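Out and About: My Afternoon at the Groladach Open Day

6 comments · 14 shares

I'll admit I almost skipped it. It was raining, the parking lot at Groladach was already full by the time I got there, and I had told myself I'd only go to one open house in June. But a couple of you wrote in after the last issue asking if I was going, so I bought a coffee from the cart by the door and went in with wet shoes.

If you haven't been, Groladach is the old tile warehouse out past the rail yard, the one with the green doors. Three outfits share it now. Irex has the front half and does warehouse sorting, Hiltel has the mezzanine (mostly software people, mostly wearing headphones), and Tichý has two rooms at the back where they teach robot arms to handle small stuff. The whole building was open until 4, and you could wander more or less where you liked as long as you stayed behind the tape.

I started at Irex, and it was fine – loud, fast, lots of boxes going by on belts. The kids loved it. There was a scoreboard and everybody cheered when it hit 100. I watched for a while and then my ears had had enough, so I went looking for the quiet end of the building, and that's how I ended up spending nearly the whole afternoon with Tichý.

Their demo was picking up USB sticks. I know! It doesn't sound like much next to a conveyor belt the length of a bus. But there were only 30 of us allowed in at a time, you could get really close, and they had the view from the robot's wrist up on a big screen, so you were looking right down between the fingers.
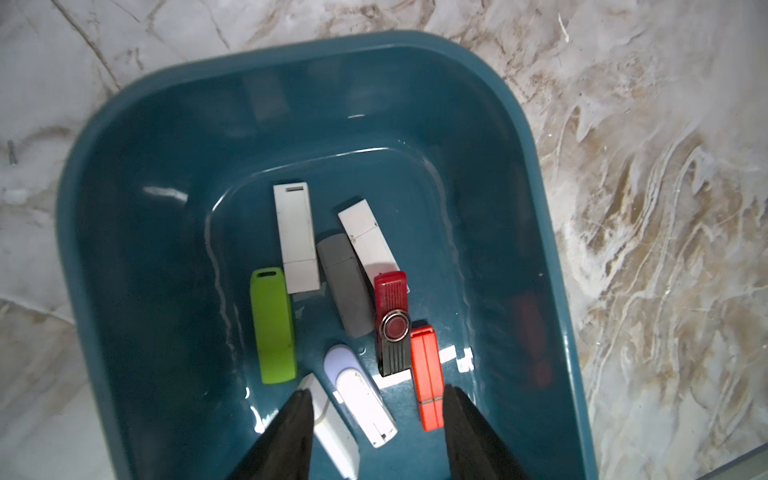
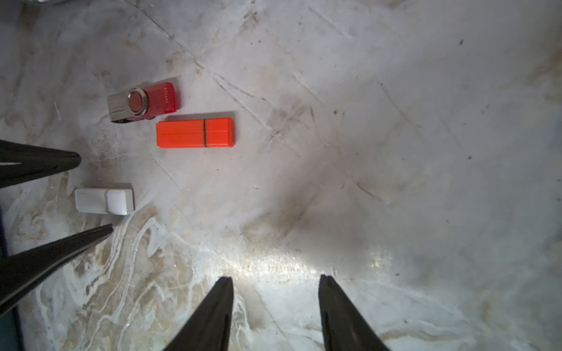 I've been writing about this stuff for a few years now and I still get nervous watching a robot go near water. My first thought was for the motors, my second was for the poor flash drives, and it took me a minute to get around to the real difficulty, and that's seeing. Stand over a basin yourself sometime and try it. Everything under the surface shifts a little, and then there are the reflections. In the basin view there's a patch of white glare just to the right of the orange-red drive, right in among the things you'd want to pick up, and I caught myself wondering whether it was another stick. The white ones were the ones I worried about most, on account of all that shine. The lime-green one I could have found from across the street.

The dry side of the demo looks like it ought to be the easy part, and I said so out loud, and got a very polite smile from the engineer at the rail. She pointed out that a flash drive lying flat on a hard tabletop gives you very little to get hold of. You come down a hair too high and you close on air. A hair too low and you're pushing on the table. I tried it with my own car key on the windowsill afterward, using two pencils, and I'm not going to tell you how long that took.

What I liked best was how unhurried it all was. Irex puts on a show, and good for them, it's a great show. Tichý lets you stand there and ask things. A man next to me wanted to know why anybody would want to fish a flash drive out of water in the first place, and the answer was that it's practice: small, slippery, different colors, different shapes, cheap to replace. Next season they want to try buttons and then coins. Coins! I'd pay to see that.

I did get up to the mezzanine in the end, but only for the last few minutes. Hiltel had a game where you steer a little arm with a joystick and try to stack 4 wooden blocks. I got to three. The boy after me looked to be in grade school and did it on his first go, so I put the joystick down gently and went home.

The next open house is in the fall, same building. Go early, wear shoes you can stand in, and start at the back.

Comments (4)

pdx_marlow: We were there too! My daughter asked if the robot gets pruney fingers.

Tinkerbench: I tried the two pencils thing with a stick of gum. Gave up and ate the gum.

oldrelay: Glare is a pain on any camera, wet or dry. Did they say what lighting they use?

quilts_and_bolts: Was the coffee cart the good one or the other one?

We use cookies to remember your settings and count visits. By staying on this page you agree to our cookie policy. Get the newsletter in your inbox every month – unsubscribe whenever you like.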